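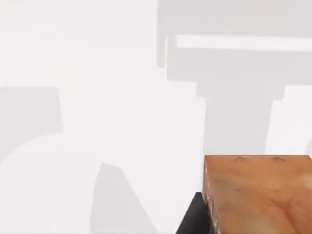 Sim view from above: one black finger up against the orange block, shadows all over the place.

OK so people keep asking me when a robot will put their groceries away. Short thread from someone who spends all day on the "pick up a block" part.

2/ We're training in Drolo right now. 2,000 tries a night, one block, plain white surface. My kitchen counter has never once looked that clean!

3/ Best score so far is 271 good grabs in a row. Then I moved the light and it dropped to 22. Same block! Shadows mess with it way more than I expected.

4/ So, chores? Shop-floor sorting, same part, same bin, sure, I'd trust it with that today. Unloading my dishwasher (wet mugs, forks everywhere)... ask me again in April.

5/ Next up is wood grain swaps, 34 of them. Will post the numbers, good or bad.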